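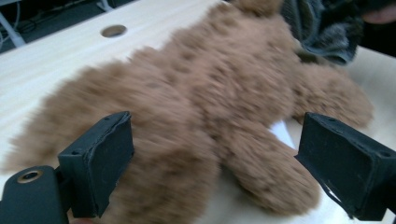

Home Shop Plush Care Delivery Contact

Saludo Bear, brown

A shaggy brown bear with long fur and no ambitions. He will lie on a table for as long as you leave him there, legs every which way, and he has never asked for a hat. The pile clumps a little in places – a brush sorts it out, and a week with a child undoes it.

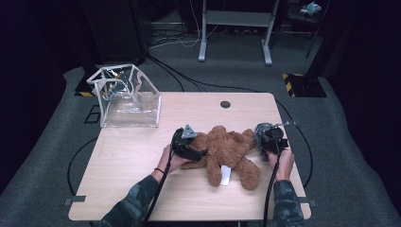
Care is simple. Wash him cold and keep him away from the dryer unless you want a smaller, angrier bear. Leave the fabric tag on if you can stand it, as Sastbridge needs it for returns. Returns are free for up to 8 weeks, chewed ears excepted.

Item 859. Ships in 2 days. Also in the Saludo range: a rabbit, equally idle.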